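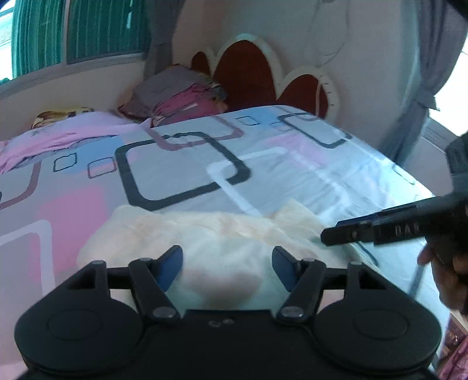

A crumpled cream cloth on a large bed.

Home & Living | Local news

Wednesday, August 28, 2019

Print this | E-mail this to a friend

Brikero bedding swap is back, and it's moved to a bigger hall

If your airing cupboard is anything like mine, the door only shuts when you lean on it. So I was very pleased to hear that the bedding swap in Brikero is coming back next month, and that it'll be in the old school hall this time, which has proper tables and a door wide enough for a pushchair.

I popped along to the first one last December, mostly to get out of the rain, and came home with two pillowcases and a bedspread I still use. It was packed! Chia-jung Chang, who set the whole thing up, tells me 174 people came through the door that day, and she'd only put out enough cups for half of them. This year she's hoping for 300 (and has borrowed more cups).

It works like this. You bring clean sheets, duvet covers, blankets or throws, up to 10 items each, and you get a paper token for every one. Then you spend your tokens on whatever takes your fancy. Pillows and duvets themselves can't be taken, I'm afraid, but Chia-jung has a list of animal shelters that will have the old ones – ask her at the door.

Anything with a hole in it goes to the mending table, where Cirilo Huerta will be showing people how to patch a sheet or turn it sides to middle. My gran used to do that, and I'd forgotten all about it until I saw him at it last year. You cut the sheet down the worn bit, join the two good outer edges, and hem the rest. There's a seam up the middle, but you stop noticing after a night or two.

Phùng, the café on the corner, is doing the tea and cakes, and Tamer Sfeir from the dry cleaner's will be giving advice on stains. I'll be at the front of that queue with a tablecloth and some very old beetroot.

One small grumble from last time was that nobody could tell a double from a king size without unfolding the lot. I did this myself more than once, and I'm sorry to whoever had to fold it all up again! This year everything gets a sticker with the size on when you hand it in, so do check your labels before you set off, or measure at home if the label's long gone.

Entry is £10 for stallholders selling new linen and free for everyone else. The date goes up on the hall noticeboard on Monday, and you can leave bags at Phùng beforehand if you can't make it on the day.

Print this | E-mail this to a friend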